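Grododora drops the lash serum and brings back the brow pencil
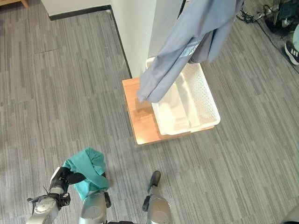 Grododora has pulled its overnight lash serum from shelves and will put the money into brows instead, a decision the company describes as "a refocus" and which its customers, judging by the comments under the announcement, describe in other ways.

The serum, a clear gel sold in a tube the size of a birthday candle, was the brand's best-known product and also its most argued about. It cost 70 dollars. For that you got a fine brush, a leaflet and the instruction to be patient. Stockists were told in April that no further orders would be filled, and most had sold through what they had before the public notice went up. Trededance, which carries the line in its city stores, limited shoppers to two tubes each and still ran out before lunch.

In place of the serum comes a range called Jadton, three products for the eyebrow: a pencil, a tinted gel and a clear wax in a tin. Long-time customers will recognise the pencil. It is the same one Grododora discontinued when it launched the serum, on the grounds, given at the time, that women had moved on from pencils. Women have evidently moved back. The colours have been renamed, so that what used to be Mid Brown is now Riverbank and what used to be Dark Brown is now Riverbank Deep. Blondes get Oat. Redheads, who wrote in last time, are once again asked to mix two of the others and see how they go.

Huiling Qiu, who runs the brand's product development, was cheerful about the change when we rang her.

"Lashes are a long conversation," she said. "You put something on every night and you look in the mirror every morning and you're not sure. With a brow pencil you draw it on and there it is. People like there it is."

Asked whether the serum had worked, she said it was a conditioning product and had always been sold as a conditioning product, and that hair which is looked after tends to look better than hair which isn't. This is a fair answer and one she has clearly given before. The old leaflet did say "the appearance of fuller lashes", with the word "appearance" doing a good deal of unpaid overtime.

There were grumbles about the serum from the start. Some users found it stung if it wandered into the eye, as most things do. Others objected to the brush, which shed. The commonest complaint in the salons was a simpler one: clients bought it, used it for a fortnight, forgot it for a month and then came in wanting to know where their lashes were.

"I'd say to them, where's the tube?" said a technician at the Zhong salon, who asked us to leave her name out as she still has some in the drawer and would like to keep them. "It'd be in the car. It was always in the car."

Zhong will stock the new range and is offering a brow shape with it, the pencil included in the price. The salon has also been fielding calls from customers who want to know if the lash serum can be used on eyebrows, or the brow gel on lashes. The answer to the first is that the label never mentioned it. The answer to the second is no, it's tinted and it sets, and you will look surprised until you wash it off.

The tinted gel is the one Grododora expects to sell. It goes on with a small, stubby wand, dries matte and is meant to last through a working day and a gym class. Our tester got through the working day. She reports that the colour is softer than it looks in the tube, that one coat is plenty, and that the cap has to be screwed on harder than seems reasonable or the whole thing turns to toffee in a handbag. The wax she liked less. It holds the hairs up nicely in the direction you brush them, but it also holds lint, pollen and, on one occasion, a crumb of toast.

The pencil needs no review from us. It's a pencil. It has a spoolie on one end and it wants sharpening on the other, although Grododora no longer makes the sharpener that fits it. Ms Qiu said a new sharpener was "in the pipeline". Anyone who kept the old one is advised to be discreet about it.

Customers partway through a tube of serum can finish it, the company says, provided it's still within the date on the crimp and hasn't changed colour or smell. Unopened tubes can be returned to the store they came from with a receipt. Opened ones can't, and a half-used one posted back to head office with a note will be treated, Ms Qiu confirmed, as feedback.

Jadton goes on sale at Trededance and in salons next month. The clear wax will follow a little later, as the tins have arrived with the wrong lids.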